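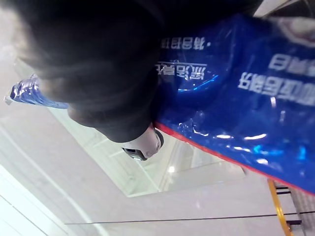 November 14, 2021

Feel-good feed, duplicate story clean-up. Continuing from Umesh's notes.

Pulled the full export of the kindness category again: 2782 posts. Ran Edach over headlines only, then headline plus first paragraph. Headlines alone flag 90 pairs. Adding the paragraph brings in far more, mostly false matches on stock openings (stranger pays for groceries, driver returns wallet). Went back to headlines only and will read the pairs by hand.

Settings: similarity cutoff unchanged, names stripped, place names kept. Stripping place names merged two separate bus driver stories, one from Altmont and one from the coast. Do not repeat.

Reading so far:
- Most true duplicates are the same viral clip written up twice, months apart, with a new headline.
- 4 pairs disagree on a basic fact (age, town, or amount of money raised). Sent to Savita for source checks. Leave both versions up until she replies.
- The lost hearing aid story has no original source at all. Credit line points to a reposting account. Marked grey.

Pal still drops the byline when two posts are merged. Workaround: copy byline into the notes field first, merge, paste back. Geeta has the ticket.

Post 1248 is the waitress tip story. The restaurant later disputed it and our correction sits at the bottom, under the ad block. Moved it to the top and changed the summary colour tag so it shows in the queue. Bernadette to approve wording.

Not done: anything before February, comments on merged posts, redirects. Check whether redirects keep the share totals before merging any more.

Ritu B.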